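The Shift After the Robots Came

My first morning at Bassi, I got yelled at by a floor machine. I was standing in its lane (there's a yellow line, I hadn't noticed the yellow line) and it rolled up behind my ankles and beeped until I hopped out of the way. Two women pushing a tray rack laughed so hard they had to stop. After that everybody talked to me, so I guess I owe the machine one.

Bassi runs the big shared kitchen out at Wosbridge, the one that sends lunches to schools and offices all over Estden. Last December the company put in its first robots. Two arms from a firm called Fikbridge portion and lid the trays, and a pair of carts haul the full racks to the loading dock. Before that, people did all of it by hand, on their feet, from four in the morning.

I'd come expecting a story about lost jobs, and there is some of that here. The payroll was 49 people before the arms went in, and 23 of them worked the tray line. Six of those took a payout and left. The rest got moved around the building, and that's the part I kept asking about, because "moved around" can cover an awful lot.

Desta Alemayehu got moved upstairs. She spent nine years on trays and now she works in what they call the practice room, where new tasks get tried out before anyone lets a robot loose on the line. It's a plain room with a long speckled counter, and she sets it up over and over, a little differently each time.

"I used to put the same scoop of rice in the same corner all day," she told me. "Now they want me to make a mess on purpose."

She means it, too. A cloth gets bunched up in a bowl, a slice of toast ends up next to a peeler, and a little red drawer goes in the middle of it all. The idea is that a real kitchen never looks the same twice, and a machine that only knows tidy counters is no use to anyone at five in the morning.

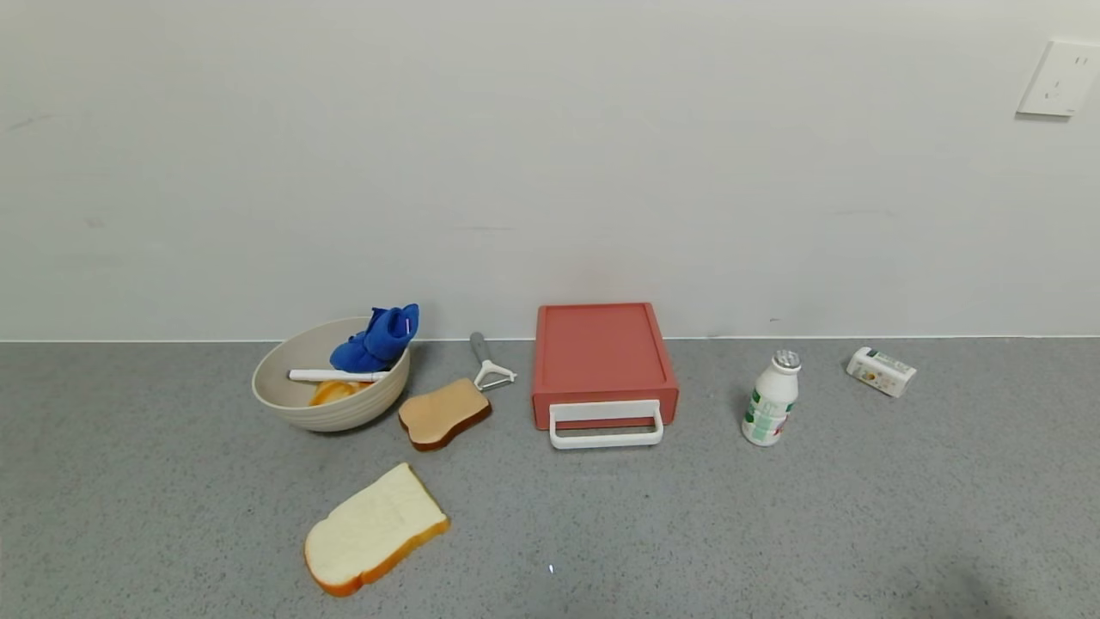
Marek Hrnčiar
Contributing writer, Work & Money

Desta's favorite arguments are about bread. Plain bread and toast are the same thing to most of us until it's time to pick them up, and she has strong opinions on how hard you can squeeze either one. The engineers write those opinions down. She got a raise of nearly two dollars an hour for the new job, and her knees have quit hurting, which she brought up three separate times – so it clearly matters more to her than the money.

Downstairs it's more mixed. The line is quieter now and the people left on it don't love that. They used to talk all shift! These days each arm has one person watching it, and the two of them stand too far apart for a decent conversation. One man told me he'd started bringing crosswords. Another said he liked the work better before, when being fast meant something. He could lid 100 trays before the coffee was ready, and he used to race the new hires.

The arms do jam. I saw it happen twice in one morning, both times over a bent lid, and both times somebody reached for the stop button without even looking up. Tray number 2303 got pulled by hand and sent along late, and the driver waiting at the dock gave it a round of applause.

What people want most is a straight answer about next year. Management says the practice room will grow and that the openings will go to line workers first. There's nothing in writing yet. Desta has asked for it in writing, and so has pretty much everyone I ate lunch with.

She's been teaching a couple of them in the meantime, on her own breaks, with her own bread. When I left she was back at the counter showing one of the line guys how she scrunches the cloth. He folded his into a neat square, and she made him do it over.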